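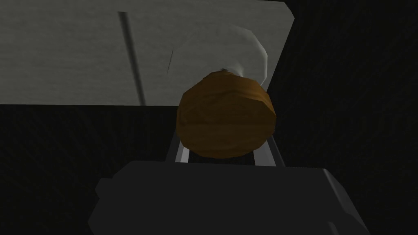
Anderson Lopes wrote that I should check the finger offset before I touch anything else, and I did it this morning. Thank you for that. The offset in the file was correct, so I am still searching.

Search this forum Go Advanced search

Posted in March by Udon

To repeat for those who did not read my first post: it is the Fulta cell in simulation, two-finger gripper, with a round brown part as the test object. The grip force is set to 40 and the closing speed to 50. At cycle 2,586 the simulator stopped with a contact error, and after a restart it stops much sooner. I have not changed the model of the part.

Quintana
How many flat faces does your part have? With a coarse mesh the finger can land on an edge between two facets, and then the contact point jumps from one side to the other. I would make a finer collision mesh and leave the force alone.

Udon
The mesh is quite coarse, one can see the flats on the outline. But it was the same mesh for all the good cycles, so I am not convinced.

Anderson Lopes
I don't agree with Quintana here. A finer mesh will make the simulation slow and the fault will only hide. In our cell at Telluvcombe we had the same error and the cause was the finger pads. Someone had saved the friction value in the wrong file, and after each restart the old value came back. Please compare the two files line by line.

Quintana
It can be both. I have seen coarse meshes give this error with perfect friction values. And a slow simulation is still better than one which stops.

Udon
I compared the files. The pad friction is different in the start-up file, so Anderson was right about that. I corrected it and started again with force 40 and the speed lower than before. It is running now, but I would like to wait for a full night before I say anything.

Anderson Lopes
Good. Keep a copy of both files with the cell notes, and write down which one the restart is reading.

Quintana
Please try the finer mesh also, at least for one run - I am curious if the contact log gets cleaner.

Udon
I will do it after the night run and post both logs in this thread.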